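Game Systems Design, Unit 4
Handout: Loadouts, cooldowns and why players love a good build
Notes by Ostap Hrytsenko, Sullgate, Jan 13, 2024

Welcome back! This is the unit I look forward to all year, so bring your characters, your spreadsheets and your grudges. We are looking at how online role-playing games let players put together a set of abilities, and what happens to the rest of the game when you add one more.

Our main case is Ovoleck, the practice game we use in the lab. A character knows 30 abilities and can carry nine into a fight. Everything interesting comes out of that gap. If you could carry all 30 you would never have to choose, and choosing is where the fun lives (I will say this again next week, and the week after).
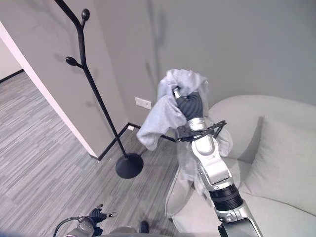
Start with the difference between an ability's effect and its feel. Two skills can both deal 50 damage and still play nothing alike, and your job as a designer is to notice why. Take a grab. In Ovoleck it stops an enemy moving, and on paper that is all it does, but a good grab animation closes properly, the way the black fingers curl tightly round a bunched fold of the grey cloth, with the rest of the fabric billowing out to one side. The player reads "held" before any number pops up. A bad grab has an open hand floating near a shoulder, and people will swear the skill is broken even when the log says it landed.

Now for cooldowns. A long cooldown makes a skill precious. A short one makes it part of the rhythm. Try the Groltemik boss with both settings and listen to your group on voice chat: the short version is full of chatter, the long one goes quiet and then somebody shouts. Both are lovely! Decide which you want before you touch the damage values.

Passive bonuses are harder to get right. Here is the classic mistake, which I made myself in the December build:

Base health: 800
Passive bonus: +50
Result: every tank took it, and no one remembered having it

A bonus that everybody picks and forgets is really just part of the base stats. Give it a condition (only below half health, only when standing near a healer) and suddenly people move differently.
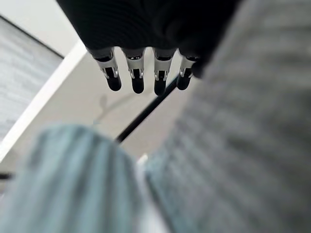

The same goes for party buffs, with one extra worry. A buff that is too strong turns one player into a walking battery, and that player gets bored. Sjöberg mode, the group challenge in the lab build, is the place to test this. Swap roles after each run and write down who had nothing to press.

Before the next session, please make two builds that share no abilities and can both finish the Groltemik fight. Write a paragraph on how each one feels to play. Numbers are welcome, but I want the feeling first.

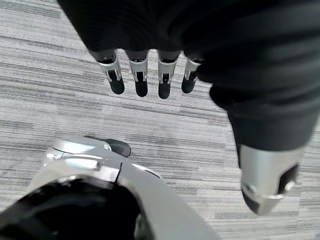 Fig. 3. Robotic hand with a black covering, silver finger segments and rounded fingertip pads.

Bring both builds saved to your own slot, as the shared ones get wiped overnight. If Ovoleck refuses to load your file, check that you have exactly nine abilities equipped and try again.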